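Orkodier Fislow 32 Height-Adjustable Worktable

Item no. 699-32
Category: Workshop and classroom tables
Availability: Made to order

The Fislow 32 is a sit-stand worktable for sewing rooms, craft classes, packing areas and other places where people change position during the day. It is sold as a complete table, with top, frame, hand control and power cord in one delivery.

Height is set with two buttons on the hand control. Hold the up or down button until the table reaches the height you want, then let go. The control hangs on a hook and can be mounted on the left or right side of the frame. There is no memory function on this model. If several people share a table and want saved heights, order the Fislow 32 M.

Tops come in white, light gray or birch pattern. White is the usual choice for cutting fabric and sorting small parts, as dark thread and pins are easy to find on it. Light gray shows less dust. The edges on all three are straight and square, so two tables can be pushed together to make one long surface. A joining kit is available separately and is needed if the tables will be raised and lowered as a pair.

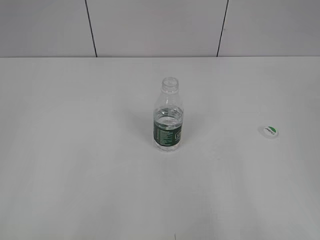 White top against pale gray wall panels.

Wall panels are not included with the table. They are listed under Famedau Room Dividers and are ordered by the piece.

Cleaning: Wipe with a damp cloth and mild dish soap. Do not use scouring pads or acetone. Wax chalk can leave a film on the white top, which comes off with rubbing alcohol.

Assembly: Two people, one hex key (supplied) and a Phillips screwdriver. Place the top face down on a blanket, attach the frame, then turn the table over together. Do not lift it by the crossbar. Run the table all the way down once before first use to set the lowest position.

In the box
Top
Frame with two legs
Hand control with hook
Power cord
2 cable clips
Hex key
Printed instructions

Price: $699, delivery to the door included. Delivery into the room can be added at checkout. Allow 20 working days for white and light gray. Birch pattern takes longer, and we will confirm the date by email.

For orders from schools and for spare parts, write to Ornella Lo Presti in customer service and give the item number.

Page last updated 27 October 2020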